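Tralura, alle drei Staffeln

Im Oktober habe ich Tralura zu Ende gesehen, alle drei Staffeln, 22 Folgen insgesamt. Ich hatte die Serie lange vor mir hergeschoben. Meine Schwester hat sie mir vor Jahren empfohlen, und ich habe damals nach der zweiten Folge aufgehört, weil mir die ganze Sache mit der Raumstation zu bekannt vorkam. Jetzt also der zweite Versuch. Wer noch nichts davon gesehen hat und es noch vorhat, sollte den Teil zur dritten Staffel überspringen, dort verrate ich das Ende.

Kurz zur Ausgangslage: Die Station Tikik kreist um einen Planeten, auf dem einmal eine Kolonie war. Die Kolonie meldet sich nicht mehr. An Bord leben 918 Menschen, die eigentlich nur umsteigen wollten und nun nicht weiterkommen. Gwendolyn Zamora spielt die Verwalterin der Station, Iddrisu Arthur den Leiter der Werkstatt. Geschrieben hat das Ganze Carleen Bright, die in der dritten Staffel dann nur noch bei zwei Folgen im Vorspann steht. Das merkt man leider.

Staffel 1

Die ersten vier Folgen sind zäh. Es wird viel durch Gänge gelaufen und viel erklärt, meistens von Leuten, die das alles schon wissen müssten. Ab Folge fünf wird es besser. Da fällt die Luftaufbereitung in einem Ring aus, und die Folge spielt fast komplett in einem Raum. Keine Explosionen, kein Gegner, nur sechs Leute, die ausrechnen, wie lange die Luft reicht, und sich darüber streiten, wem sie es sagen. Das ist für mich immer noch die beste Folge der Serie.

Gut gefallen hat mir, dass die Serie sich Zeit für Arbeit nimmt. Man sieht Leute Listen führen, Schichten tauschen, Filter reinigen. Die Verwalterin hat einen Schreibtisch, und auf dem liegen in jeder Folge andere Sachen. In vielen Serien dieser Art weiß man nach drei Staffeln nicht, was die Hälfte der Besatzung den ganzen Tag macht. Hier weiß man es spätestens nach sieben Folgen.

Nicht gefallen hat mir die Musik. Unter jedem zweiten Dialog liegt ein tiefer Ton, der sagen soll, dass jetzt etwas Wichtiges passiert.
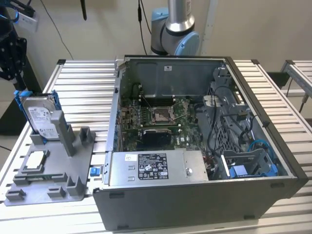 Die Werkstatt auf Tikik ist der Schauplatz, an den ich am liebsten zurückgekehrt bin. Sie ist eng, schlecht beleuchtet und voll mit Geräten, die offensichtlich nie für diesen Zweck gebaut wurden. Der Ausstatter Hervé Hamel hat einmal erzählt, dass er für die Konsolen fast nur ausgediente Technik verwendet hat, und das glaubt man sofort. Ein offener Rechner, so wie der hier, mit grüner Hauptplatine, leerem Prozessorsockel und hochgeklapptem Haltebügel, könnte ohne Änderung in der Werkstatt stehen, und ich würde es für ein Teil der Navigation halten. Die späteren Kulissen sehen teurer aus, aber auch glatter. Ab der Mitte der zweiten Staffel gibt es diese weißen Gänge mit Lichtleisten, die man aus 100 anderen Produktionen kennt.

Staffel 2

Die zweite Staffel ist die rundeste. Die Station bekommt Besuch von der Hullix, einem Frachter, dessen Mannschaft behauptet, von der Kolonie zu kommen. Kojo Atinga spielt den Kapitän, und er spielt ihn sehr ruhig. Man weiß bis zur vorletzten Folge nicht, ob er lügt, und auch die Verwalterin weiß es nicht. Die beiden haben zusammen vielleicht sieben Szenen, alle im selben kleinen Besprechungsraum, und jede davon verschiebt etwas.

Was ich beim ersten Anlauf nie erreicht hatte, ist die Folge mit der Abstimmung. Die Bewohner müssen entscheiden, ob der Frachter andocken darf. Es gibt Argumente für beide Seiten, und die Serie lässt sie alle ausreden. Das Ergebnis fällt knapp aus, und danach wird nicht so getan, als wären nun alle einverstanden. Noch in der dritten Staffel grüßen sich zwei Nachbarn deswegen nicht.

Schwächer ist der Nebenstrang um die Jugendlichen, die im Lager einen geheimen Sender betreiben. Der führt über vier Folgen nirgendwohin und wird dann in zwei Sätzen erledigt. Ich vermute, dass da etwas herausgeschnitten wurde. In einer Folge trägt eines der Mädchen plötzlich einen Verband am Arm, und niemand spricht darüber.

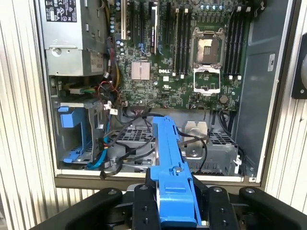
Dafür sitzt das Finale. Der Frachter legt ab, und der Kapitän lässt das Logbuch zurück, freiwillig oder aus Versehen, das bleibt offen. Die letzte Einstellung zeigt nur die Verwalterin beim Lesen. Sie blättert zurück, liest eine Seite noch einmal und macht das Licht aus. Wenn die Serie hier aufgehört hätte, wäre ich zufrieden gewesen.

Staffel 3

Ab hier mit Ende.

Die dritte Staffel spielt zur Hälfte auf dem Planeten, in der Siedlung Salem. Das klingt erst einmal nach einer guten Idee, man will ja wissen, was da unten passiert ist. Leider ist die Antwort ziemlich gewöhnlich. Es gab eine Krankheit, es gab einen Anführer, der sie verschwiegen hat, und es gibt Überlebende in den Bergen. Der Anführer hält mehrere lange Reden. Die Werkstatt kommt kaum noch vor, ihr Leiter läuft mit einer Waffe durch den Wald und sieht dabei so unglücklich aus, wie ich mich beim Zuschauen gefühlt habe.

Die beiden Folgen, an denen Bright noch mitgeschrieben hat, fallen sofort auf. In der einen wird auf der Station ein Kind geboren, und es geht fast nur darum, wie die Wohnungen neu verteilt werden. In der anderen wird das Logbuch vor allen Bewohnern verlesen. Beide sind sehenswert, auch wenn man den Rest auslässt.

Am Ende wird Tikik aufgegeben, und alle ziehen hinunter auf den Planeten. Gesprengt wird die Station auch noch, wofür es im Drehbuch keinen rechten Grund gibt. Die Tricktechnik dabei ist sauber gemacht. Ich hätte lieber gesehen, wie der Letzte die Schleuse zumacht.

Meine Reihenfolge wäre also: Staffel zwei, dann Staffel eins ab Folge fünf, dann lange nichts, dann Staffel drei. Wer wenig Zeit hat, kann mit Folge fünf einsteigen und verpasst nicht viel. Gesehen habe ich alles in der Originalfassung mit Untertiteln. In die Synchronfassung habe ich kurz hineingehört, der Kapitän klingt darin zwanzig Jahre jünger, das ging für mich nicht.

Als Nächstes will ich den Roman lesen, der zwischen der ersten und der zweiten Staffel spielt. Er liegt schon auf dem Nachttisch, hat aber eine sehr kleine Schrift.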